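Clundine Lidded Desk Box, Smoke Gray

Item 572-30
Made by Bereo
In stock at the Meltholm warehouse

The Clundine is a tabletop box for phones, keys, chargers and other small things that pile up on a desk or hall shelf. The lid is hinged along the back and stays attached when open. You can see what is inside without lifting it, though colors look darker through the tint.

The box is sold fully assembled. Rubber feet are packed in a small bag and can be stuck on or left off. We suggest using them on glass or painted surfaces, where the box can slide when the lid is pushed back.

Choosing a spot

Leave some space behind the box so the lid can open all the way. On a shelf against a wall, pull the box forward a little. The Clundine is not made to be stacked, and nothing heavy should be kept on the lid. Keep it out of strong sun and away from radiators.

Photos
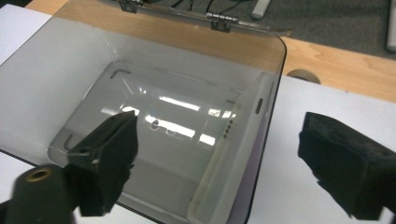
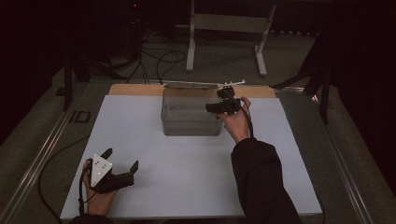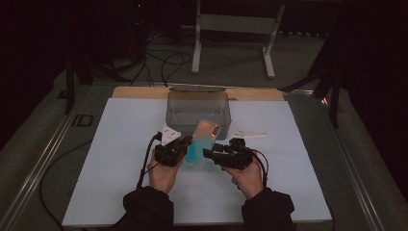
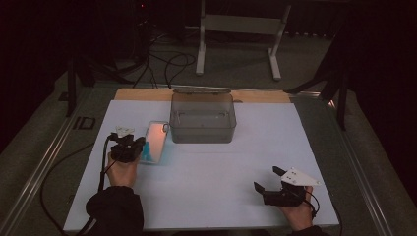 Care

Wipe with a soft damp cloth and a drop of dish soap. Dry with a second cloth to avoid water spots. Do not use glass cleaner, alcohol or scouring pads, which can cloud the plastic. The hinges do not need oil. If the lid starts to feel loose, check the hinge screws and tighten them by hand with a small screwdriver. Stop when they are snug.

Spare parts

Replacement lid with hinges: part 2942
Hinge screws and rubber feet: part 77

Spare parts ship separately from boxes and may arrive on a different day. Lids bought before May used a different screw size, so please order the screw pack along with a new lid if yours is an older box.

Shipping and returns

Orders go out from Meltholm by ground mail. Unused boxes can be returned within 30 days in the original carton. If a box arrives cracked, keep the packing and send us a photo of the damage along with your order number. We will send a replacement and a return label.

Shop and office orders are handled by Georgiou. Use the trade form and put the item number in the first line.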